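The Last Reel of Allamley

The Allamley had 121 seats and on a good night we filled eight of them. I ran the projector for the last seven years it was open, and I sold the tickets too, so I knew exactly who was in the house before I went up the stairs and started the show.

The owner had decided to close in February. He told me on the phone. He said I could pick the last picture myself, as long as it was something we already had in the building and didn't have to pay a distributor for.

That left three prints. Two were travel films. The third was Kashindye, a silent melodrama the old Broletti company made on a shoestring and lost money on. It had come to us in a wrong delivery before my time, and the company had gone under before anyone could send it back. I had never run it. The cans were rusted at the rims and the last one had a strip of tape across it that said NO END.
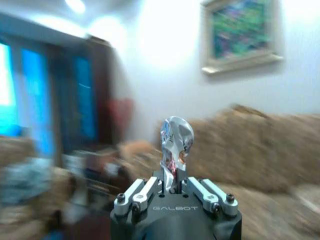 Between the finger bars, two small holes in the top of the housing.

I took the cans home on the bus and went through them on the kitchen table with a pair of rewinds and a lamp. The story was simple enough. A ferry pilot is accused of drowning a passenger. His wife believes him, then she doesn't, then she goes down to the landing at night to look for the passenger's hat. In the fifth reel she finds it. In the sixth she takes the boat out alone, and around 100 feet into that reel the film stops. There was no torn edge. Somebody had cut it clean with a blade.

I wrote to a dealer called Trilto who handled old prints. They wrote back that no complete copy was known, and asked whether I wanted to sell. I put the letter in a drawer.

On the last night it rained and the bus was late. Six people came. One was the woman from the dry cleaner's across the street, who had never been in before and asked me if it was any good. I told her it had no ending. She paid anyway.

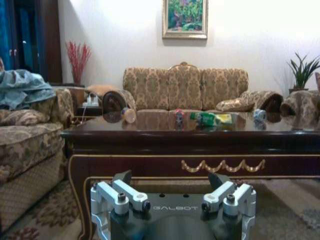

I had thought about making a card to go at the end, something to say the rest was missing. I even bought the white ink. Then I sat with the brush in my hand and couldn't think how to word it, so I left it alone.

The print ran better than I expected. It jumped twice in the second reel and I had to ride the focus all through the third. We had no pianist, so all you could hear was the machine and the rain on the roof. In the sixth reel the wife pushed off from the landing. She stood up in the boat and looked back – at the shore, or at someone on it – and started to raise her arm. Then the screen went white.

I should have closed the shutter. I let the lamp burn for a minute or so, and through the port I could see six heads, all still facing front.

After a while the woman from the dry cleaner's got up and put on her coat. I met her in the lobby with the keys.

"She was waving to him," she said.

I said I thought she was covering her eyes.

She looked at me, then at the rain, and asked if I knew when the next bus came. I said there was one at ten past, and we stood under the marquee and waited for it.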